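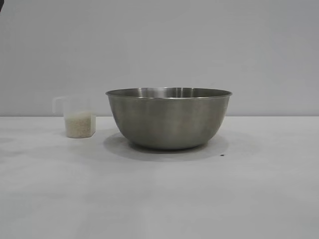 Last modified: December, 4:40 pm

Rice paste, batch C (for the Jarkmont ledgers)

Best paste yet! Writing this up while the pot is soaking so I don't lose the details like I did with batch A.

Where we'd got to: batch A was wheat starch from the tub, fine but a bit heavy on the thin tissue, and it cockled the Sengar paper something awful along the gutter. Batch B was bought rice flour, which went grainy however long I cooked it. So for C I started from whole grains. Plain white short grain from the supermarket, nothing fancy.

Recipe as done:
100 g rice, rinsed until the water ran nearly clear
Soaked overnight in the fridge, drained
Ground with 300 mL fresh water in the Flovano (low first, then flat out until it stopped sounding gritty)
Through the fine cloth, squeezed, and what stayed behind in the cloth went in the compost
Into the double boiler on low, stirring the whole time

It looks like thin milk for ages and you start to doubt yourself, and then it grabs all at once and goes from milk to custard in a few turns of the spoon. Batch A did the same but slower. Kept it going well past that point, until the colour shifted from chalky to slightly see-through and it came off the spoon in a sheet. Then off the heat, lid on, cold water bath, and left alone.
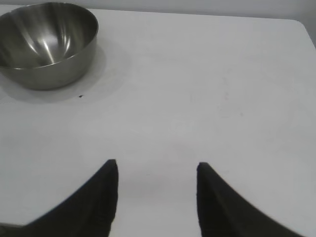 Steel bowl, white table.

Once cold it sets to a soft jelly. Pushed it through the horsehair sieve twice. First pass still had little beads in it, second pass came out like hand cream, really lovely stuff. Thinned a spoonful at a time with the big brush until it dropped off the bristles in a slow string. I didn't measure the water for this and I should have. Next time!

Tests

Brushed out on three offcuts: Sengar text weight, the brown wrapper stock, and a strip of old ledger leaf from the scrap box. Thin tissue laid on each, blotter, board, weight. The weight was the cast iron block off the old Zinovby press, 1,943 g on the bench scale, so write that down if you want to repeat this and can't find the block.

Results after drying:

Text weight: flat. Properly flat, I held it up to the window and turned it every which way. The tissue has more or less vanished into the sheet.

Brown wrapper: good hold, slight curl toward the tissue side. Went away with a light mist on the back and another go under the block.

Ledger leaf: this was the one I cared about. No tide line, no bleed from the red ruling, and the blue ruling only softened a touch where I'd been too generous with the brush. The fold opens and closes without cracking. I worked the hinge back and forth 100 times by hand while listening to the radio and it's still holding along its whole length.

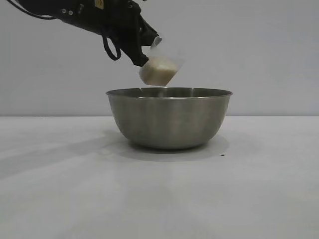 The peel test was the other nice surprise. With the wheat starch, if I pulled a dry corner back, it took a skin of the paper with it. With C the tissue itself gave first, leaving a fuzz of fibre on the leaf and the leaf unharmed. For a repair you want the new material to be the weak part, so I'm very happy with that. It also releases with a damp swab after a minute or two, slower than the wheat but clean.

Drying time is longer than I'd like. Batch A was workable by lunch and this one really wants to stay under boards until the next morning. With the heater off in the back of the shop it might want longer still. Change the blotters at least once; I forgot on the wrapper sample and I think that's half the reason for the curl.

Keeping: a jar in the fridge, labelled, with a film of water over the top. Batch B grew grey mould in under a week but it also had a dirty brush dipped in it (mine). I'd rather make small lots and throw out the end of them than start adding things to stop it going off. If it smells sour, bin it.
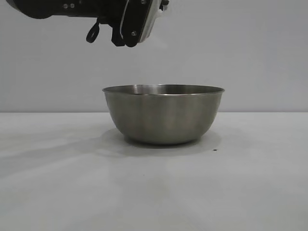
Still to sort out:

How thin can it go before it stops holding on the coated covers? I only tried the one strength.

Does the rinse matter? I'd like to do a batch with unrinsed rice beside a rinsed one and brush both out on the same sheet.

Try it on the cloth joints. I suspect it's too polite for cloth and we'll be back to wheat, or a mix of the two, but I'd love to be wrong.

Get a second sieve. The horsehair one has a soft spot near the rim and I don't trust it for much longer.

Jar of C is on the top shelf of the fridge, left side, blue lid. Use it! Just take a clean brush to it, please, and wash the sieve straight after, it sets like varnish in the mesh. Ledger one gets its first real hinge tomorrow morning.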